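首页 | 小读者 | 身边的科学 | 动物 | 历史 | 往期文章

布是从哪里来的？

你身上的衣服、床上的被单、厨房里的抹布，都是布做的。布很常见，所以很少有人停下来想一想，它到底是怎么变出来的。这篇文章就讲这件事，从一根细细的纤维讲起。

一、先有纤维

纤维是又细又长的东西，像头发那样。棉花的纤维长在棉籽外面，羊毛的纤维长在羊身上，亚麻和黄麻的纤维藏在植物的茎里。蚕吐出的丝也是纤维，而且特别长，一个蚕茧上的丝拉直了，可以超过700米。

还有一些纤维是工厂里造的，比如涤纶和尼龙。工人把原料加热熔化，让它从很小的孔里挤出来，冷却以后就成了细丝。做法跟挤面条有点像，只是孔要小得多。

二、把纤维变成线

一根棉纤维很短，轻轻一拉就断。可是把许多根纤维并在一起，再拧几圈，它们就会互相缠住，变成结实的线。这一步叫“纺”。

你可以自己试一试。从棉花球上撕下一小撮，用手指慢慢拉长，一边拉一边朝同一个方向搓。搓过的地方变细了，也变结实了。没有搓过的地方，一扯就散开。

很久以前，人们用纺锤来纺线。纺锤是一根小棍子，下面套着一块圆圆的石头或者陶片，转起来很稳。后来有了纺车，再后来有了纺纱机。一台机器可以同时纺很多根线，日夜不停。

三、把线变成布

线变成布，主要有2种办法。

第一种是织。先把许多根线竖着绷紧，这些叫经线。再拿另一根线横着穿过去，一上一下，一上一下，这根叫纬线。穿到头再折回来，一行一行压紧，布就慢慢变长了。牛仔裤和床单一般都是织出来的。拿放大镜看牛仔布，能看到一道道斜纹，那是因为纬线每一行跳过经线的位置都错开了一点。

第二种是针织。一根线弯成一个圈，下一个圈从前一个圈里穿过去，一圈套一圈。毛衣、袜子和T恤多半是这样做的。线圈可以拉开，也可以缩回去，所以针织的布有弹性。

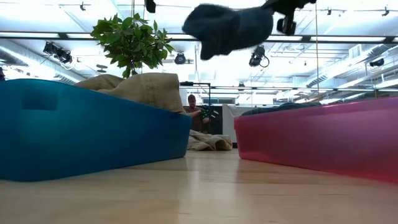 线的粗细不同，织出来的布也不同。粗黄麻线织成的麻袋布，孔很大，摸起来扎手，但是很耐磨，可以用来装土豆和咖啡豆。细棉线织成的手帕又薄又软。蚕丝更细，织出来的绸子滑滑的。

四、颜色是怎么上去的

棉花刚摘下来多半是白色或者浅黄色，黄麻是浅褐色。想要别的颜色，就得染。

从前的染料大多来自植物和动物。茜草的根能染红色，洋葱皮能染黄色，蓝草的叶子能染蓝色。染蓝布很有意思：布刚从染缸里提出来是黄绿色的，在空气里放一会儿，才一点一点变蓝。这是因为染料碰到了空气里的氧气。想要颜色深，就要反复染，浸一次，晾一次，深蓝色的布有时要浸上9次。

现在的工厂多用人工做的染料，颜色多，价钱也便宜。不过染布要用很多水，用过的水必须处理干净才能排出去，不然会弄脏河流。

有的布先染线后织布，有的布先织好再染。格子衬衫一般属于前一种：经线和纬线各有各的颜色，交叉在一起就成了格子。

五、旧布去哪里了

衣服穿小了，可以送给别人接着穿。破了的可以剪成抹布。再旧一些的，可以送去回收，机器把它撕碎，变回一团纤维，拿来填坐垫，或者重新纺线。撕碎的时候纤维会断，变得更短，所以重新纺线时往往要加进一些新纤维。

棉布和麻布埋在土里，过一段时间会烂掉。涤纶要很久很久才会分解，最好别随便丢。

小实验：找三块一样大的旧布，一块棉的，一块毛的，一块涤纶的。在每块上滴一滴水，看看哪一块最先把水吸进去。再把三块都浸湿，拧一下，挂在一起，看看哪一块先干。把结果画成表格，过几天换个天气再做一遍。

2021年8月30日

读者留言

小蘑菇：我用洋葱皮染了一块手帕，妈妈帮忙煮的水。颜色像茶叶水，不太黄。

三年级的小石头：为什么我的毛衣洗完变小了？文章里没有写。

爱看书的鲸鱼：回小石头，羊毛上有很小的鳞片，用热水洗，鳞片会勾在一起，就缩了。我们老师讲过。

团团妈妈：和孩子做了滴水实验，涤纶那块水珠停了好久。毛的那块也不怎么吸水，孩子很吃惊。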